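4.2 Do bucket lists predict travel?

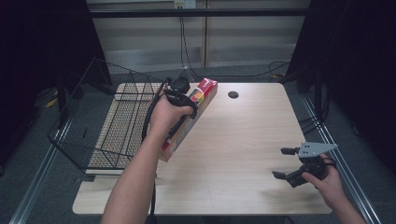 Travel marketers often treat a saved wish list as a sign that a trip will follow. We doubt it. Of the 617 respondents who had saved at least one destination on the Fletine site, most had saved far more places than anyone could visit in a decade, and very few had priced a flight. Saving costs nothing, and the earlier Warkano survey made no attempt to separate daydreaming from planning.

Figure 6. Table with wire mesh basket.

We asked each person two further questions: whether they had requested time off, and whether they had paid for any part of the trip. Answers to the second were a better guide to who later traveled. List length told us close to nothing — a result that held when we dropped the Stirkero subsample, whose members had been offered a discount for joining.

Ngata, a lake town with a winter festival each December, shows the problem well. It appeared in the top 5 saved places for every age group, yet its hotels reported no matching rise in bookings. The tourism office credits the lists with "awareness." We could find no test that this claim might fail, and we do not rely on it in the model below. Self-reported travel has faults of its own, and we return to those in Section 5.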